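Archivo Fellum de lucha libre por parejas
Ficha de datos, versión pública

Última revisión: 27 ene 2026

Resumen

El Archivo Fellum reúne 2117 fichas de combates por parejas disputados en veladas de ámbito regional. Cada ficha corresponde a un único combate y recoge los nombres de los equipos, el orden en la cartelera, la duración, el modo en que se resolvió y, cuando consta, el título en juego. El mantenimiento corre a cargo de Fellum, con material cedido por la promotora Stullov y por la revista Poulain.

Contenido

El fichero principal, combates.csv, contiene una fila por combate. El fichero equipos.csv relaciona los 292 equipos identificados con sus integrantes y con las denominaciones que emplearon en cada etapa. Un mismo equipo puede figurar con varios nombres – el identificador numérico es el único campo estable.

Procedencia

Los datos proceden de programas de mano, crónicas impresas y hojas de resultados. Para 90 combates se dispone de una sola fuente; estas fichas llevan el valor «única» en el campo contraste. Las duraciones se transcriben según la fuente y se expresan en segundos.

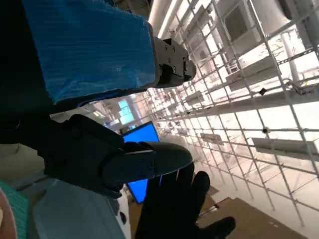 Fadness objetó durante la consulta de noviembre que las descalificaciones dobles no deberían contabilizarse como empates, dado que el reglamento de Stullov las trataba como derrota de ambos equipos, y solicitó un código propio. La petición fue atendida: el campo resultado admite desde esta versión el valor DD. Las fichas anteriores se han recodificado en los casos en que la crónica distingue ambos supuestos.

Limitaciones

La cobertura es desigual. Los combates de apertura están peor documentados que los estelares, y las sustituciones de última hora no siempre constan en los programas. No se recomienda utilizar el archivo para calcular porcentajes de victorias de luchadores individuales, puesto que el relevo que obtuvo la cuenta final solo aparece en una parte de las fichas. Los combates a tres equipos quedan excluidos.

Uso y licencia

Se autoriza el uso con fines de estudio y divulgación, citando la procedencia. La reproducción de más de 1000 fichas en una obra comercial requiere permiso escrito de Fellum. Los textos de las crónicas de Poulain no forman parte de la cesión.

Correcciones

Las propuestas de corrección deben indicar el identificador del combate, el campo afectado y la fuente que las respalda. Las que se acepten se incorporarán a la versión siguiente y quedarán anotadas en cambios.txt.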